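4. Replacing the Inlet Filter and Checking for Leaks

This section covers the Vomarero under-sink water filter, both the standard and the long housing. Allow 21 minutes for the first change.

Before you start

Turn off the cold water valve under the sink. Open the kitchen faucet and let it run until the flow stops. Leave the faucet open.

CAUTION: Do not remove the housing while the line is under pressure.

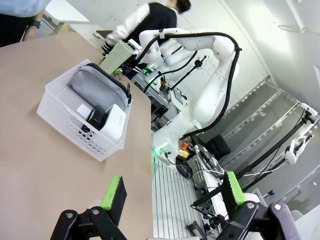
Each replacement cartridge is sealed at the factory and should stay sealed until step 3. Check the part number on the cartridge against the one on the housing label. Keep the small parts together while you work. A white plastic basket with holes along its sides, like the one on the tabletop, will hold the O-rings and the wrench and let drips run out. Put a towel under it.

Changing the cartridge

1. Place a shallow pan under the housing.

2. Turn the housing counterclockwise with the wrench supplied. If it will not move, press the red relief button on the cap and try again.

3. Lift out the old cartridge and empty the housing into the pan. Rinse the housing with plain water. Do not use bleach or dish soap.
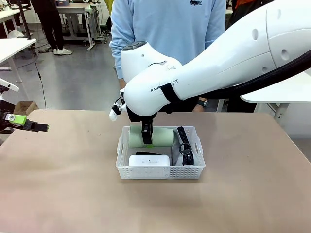

4. Take out the old O-ring and wipe the groove. Coat the new O-ring with Zarkine silicone grease and press it flat into the groove.

5. Seat the new cartridge, then screw the housing on by hand. Finish with a quarter turn of the wrench.

NOTE: Over-tightening is the usual cause of a cracked cap. Cracked caps are not covered by the warranty.

Leak check

6. Open the cold water valve halfway and wait 2 minutes. Dry the joints with a paper towel, then feel each one.

7. If a joint drips, close the valve and repeat steps 4 and 5.
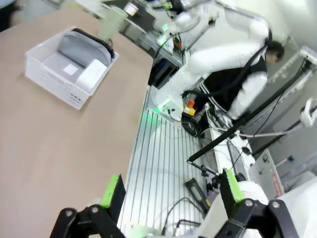
If it still drips after the second try, leave the valve closed and contact Curgate service. Have the serial number ready.

8. Open the valve fully and flush 225 ounces through the faucet before drinking.

Replace the cartridge every 600 gallons.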